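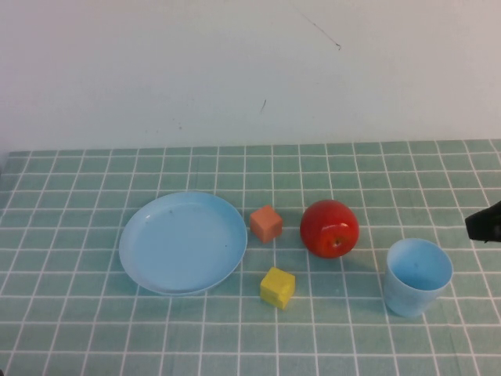 Light blue plate with an orange and a yellow block on the green grid cloth.

Hirvonen Building, Ventilation and Heating Review
Minutes of the meeting held Dec 8, 2020

Present: Mackenzie Tremblay (chair), building manager, Edura site lead, Dramis project engineer, Dramis controls technician
Apologies: Edura finance office

1. Minutes of the previous meeting
The November minutes were accepted with one correction. Under item 4, "return duct" should read "supply duct." The chair will reissue the page.

2. Air supply to the ground floor
Dramis presented the airflow readings taken in November. The playroom supply was measured at 300 cfm with the fan on its normal setting. The adjoining nap room was measured at 200 cfm. Both readings were taken with doors closed and the kitchen exhaust off.

The combined design figure for the two rooms is 500 cfm, so the total is met. The engineer noted that the split between the rooms does not match the drawings, which show more air going to the nap room. The balancing damper above the corridor ceiling is set further closed than the drawings call for. It has no position marking.

The Edura site lead asked whether the nap room is underventilated as a result. Dramis replied that the measured flow is acceptable for the present group size but leaves no margin. Agreed to rebalance before the group size is reviewed.

With the kitchen exhaust running, the corridor door is hard to open and air is drawn under it from the lobby. Dramis will repeat the readings with the exhaust on both settings and report the pressure difference across the door.

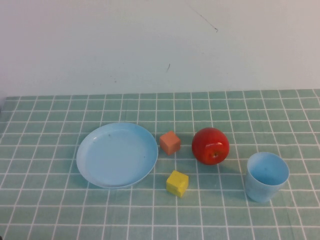
3. Filters
The current filters were fitted by the previous contractor and are not labeled with a rating. The building manager has no record of the purchase. Dramis recommends replacing the full set so that the pressure drop can be logged from a known start point.

A denser filter was discussed. The engineer advised against specifying one until the fan curve has been checked, as the motor plate is worn and the model number is only partly legible. The chair asked that the fan be identified from the original submittals, which are held in the basement plan drawer.

Access to the filter section is from the left side only. Shelving in the plant closet blocks the panel from opening fully. The building manager will have the shelving moved.

4. Controls
The Lokura controller went offline twice in November. On both occasions the heating stayed at its last setpoint and no alarm was sent. The technician traced the fault to a loose terminal at the power supply and retightened it. The alarm address on file belonged to a former employee and has been replaced.

The clock in the controller was also found to be one hour ahead. It did not follow the change from daylight saving time. Schedules have been corrected by hand. Dramis to confirm whether a firmware update resolves this.

Edura requested a later evening setback on days when the playroom is in use after hours. The technician can add a 2-hour override button by the door. Cost to be quoted separately.
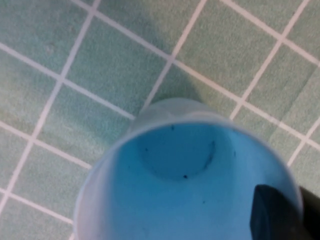

5. Noise
Edura reported a low hum in the nap room when the fan starts. Dramis suspects the flexible connector on the supply side, which has stiffened with age. To be inspected during the filter change.

6. Actions
Dramis: repeat airflow readings with kitchen exhaust on; rebalance and mark damper; inspect flexible connector; quote for override button; check firmware.
Building manager: move shelving; locate fan submittals.
Edura: send planned group sizes and after-hours schedule.
Chair: reissue corrected page of November minutes.

7. Next meeting
Date to be set by the chair once the repeat readings are available.

Minutes recorded by M. Tremblay.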